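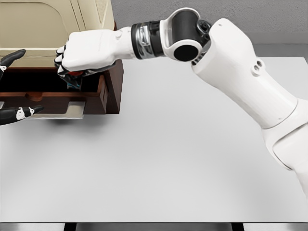 White arm with black elbow joint, over a grey tabletop

Home | Products | Technical Notes | Minutes | Contact

We use cookies to remember your settings. Accept | Manage

Flidance Hair Care – Formulation and Trials Meeting
Minutes, 2020-06-18

1. Minutes of the last meeting
Agreed, with one correction. Under item 4 the conditioner base should read Bivik 2, not Bivik 1.

2. Scalp shampoo, batch 1022
The batch was made in February and has been kept at room temperature and at 40 degrees. pH is steady in both sets. Viscosity has dropped in the warm set and is now just above the lower limit. The lab proposed a small increase in salt. Production asked that the salt be added after the perfume, as the order affects thickening on the large mixer. Agreed for the next pilot batch.
Action: Lab to make the pilot batch and repeat the warm storage test.

3. Leave-in conditioner
The home-use trial closed with 96 completed forms. Users with fine hair reported heaviness at the roots when the product was applied to the full length. Users with coarse or curly hair had no such complaint. Two options were discussed – a lighter version with less shea butter, or a change to the directions. The meeting preferred the change to the directions first. Wording to be "mid-lengths and ends only".
Action: Labelling to send a revised back panel to Zarkside for proofing.

4. Perfume
Kadrić has withdrawn perfume 2601. The replacement sample is close but has a sharper top note and turns the clear gel slightly yellow. A second sample has been requested. Stock of the old perfume covers about 700 kg of finished gel, so the matter isn't urgent, but it should not be left until the stock is gone.
Action: Purchasing to chase Kadrić for the second sample.

5. Pump bottles
Zarkside reports that the new pump needs more strokes to prime with the thicker mask. Dip tube length was checked and is correct. The mask will stay in the jar for now. The pump is approved for shampoo and conditioner.

6. Any other business
The claim "repairs split ends" is to be removed from the draft leaflet. "Smooths the look of split ends" may be used. The test data supports smoothing only.

Next meeting: to be set when the pilot batch results are in.

Comments (3)

curlyandgrey: Please keep the mask in the jar for good. I can never get the last bit out of a pump.

M.T.: Is the clear gel going to smell different then? Item 4 doesn't say when.

rinse_twice: Agree on the conditioner, it was fine once I kept it off my roots.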